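Cold, Damp and Dark: How Vegetables Keep After Harvest

A head of cabbage is still breathing when it reaches the kitchen. So is a potato, and so is an onion, though at a much slower pace. Harvest cuts the supply of water and sugar from the plant, but the cells go on taking in oxygen and giving off carbon dioxide, water vapor and heat. Storage is the business of slowing that process without stopping it. A crop whose respiration stops is dead, and dead tissue rots quickly.

The rate depends mainly on temperature. In most vegetables, respiration at least doubles for every 10 degrees Celsius of warming within the ordinary range. A cabbage held just above freezing may keep for months. The same cabbage on a warm counter will start to yellow and wilt in days. This is why growers put so much effort into the first hours after cutting, when the crop still holds the heat of the field. A pallet of warm heads placed in a cold room does not cool evenly. The outer boxes drop first, and the center can stay warm long enough to lose a good part of its storage life.

Water is the second factor. Leafy crops have a large surface and a thin skin, and they lose moisture to any air drier than they are. Cabbage wants very humid air, close to saturation, with enough movement to keep water from condensing on the leaves. The wrapper leaves help. At Areven, a grower-owned packing house that handles late cabbage, crews leave several outer leaves on each head going into store and trim them only when an order is filled. The trimmed weight is a real loss, but the leaves underneath come out tight and clean.

Potatoes have a different set of needs. Freshly dug tubers carry cuts and scrapes, and the skin may still slip under a thumb. They are first held for up to 2 weeks in mild, humid air so that a corky layer can form over the wounds. Only then is the temperature lowered, and not too far. Below a certain point, which varies by variety, starch begins to turn to sugar. A sweetened potato browns too fast in hot oil and tastes odd when boiled. Seed potatoes can be held colder than table stock, and table stock colder than potatoes meant for chips.

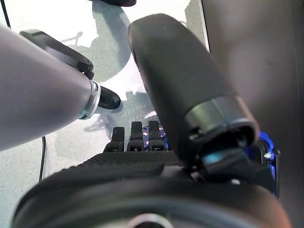
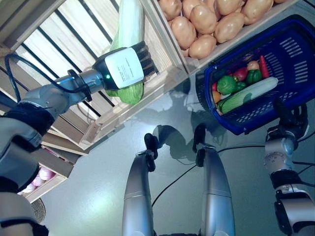

Second picture: cabbage in hand, with potatoes and onions in wooden crates.

Light is the other concern with potatoes. Exposure turns the skin green as chlorophyll forms, and the same conditions encourage the buildup of glycoalkaloids, which are bitter and in quantity harmful. The green itself is harmless, but it serves as a warning. Store lighting is enough to start the change, and an open display should be turned over often, with new stock going in underneath.

Onions should be dry. They are cured after lifting until the necks close and the outer scales are papery, and a bulb with a thick, soft neck should be eaten early, as decay often enters there. Once cured, onions keep well in either cold, dry air or, for some varieties, quite warm air. The range in between tends to break dormancy and bring on sprouting. Damp air brings roots and mold. The high humidity that suits cabbage is therefore a poor match for onions, and a household that keeps both in one closed bin will usually lose the onions first.

Mixed storage raises the question of ethylene as well. Apples, pears and ripe tomatoes give off the gas, and cabbage is sensitive to it. Leaves yellow and drop from the stem. Its effect on potatoes is less simple: short exposure can end dormancy, while continuous exposure holds back the growth of sprouts, and some commercial stores use it for that purpose. At home the practical rule is to keep fruit elsewhere.

Containers matter less than air flow, though the two are linked. Slatted crates let air pass through the sides and can be stacked without pressing on the crop. Solid-sided bins need vents in the base. Ultton, which builds small farm stores, specifies a gap between each stack and the outside wall so that cold surfaces do not touch produce. Depth should be kept modest, as weight at the bottom of a pile bruises tubers in ways that may not show until they are peeled.

Without a cold room, a basement corner or an unheated porch will often do. The Beltrán cellar at Mesenley, a brick room dug into a north-facing slope, has two vents: one near the floor for incoming air and one near the ceiling for outgoing air. The vents are opened at night in the fall and closed at sunrise. Readings taken through last winter ranged from 2 to 11 degrees Celsius - wider than a commercial store would accept, but enough to carry potatoes into April. The cellar holds 22 crates when full. Onions hang in the drier passage outside the door.

Regular sorting is the cheapest control available. One soft potato wets its neighbors and spreads bacterial rot, and the smell usually arrives after the damage. Crates should be checked every couple of weeks, more often in a warm spell. Anything cut, sprouted or soft comes out. Stock should not be washed before storage; loose soil can be brushed off once it has dried, and the rest left until the vegetables are needed.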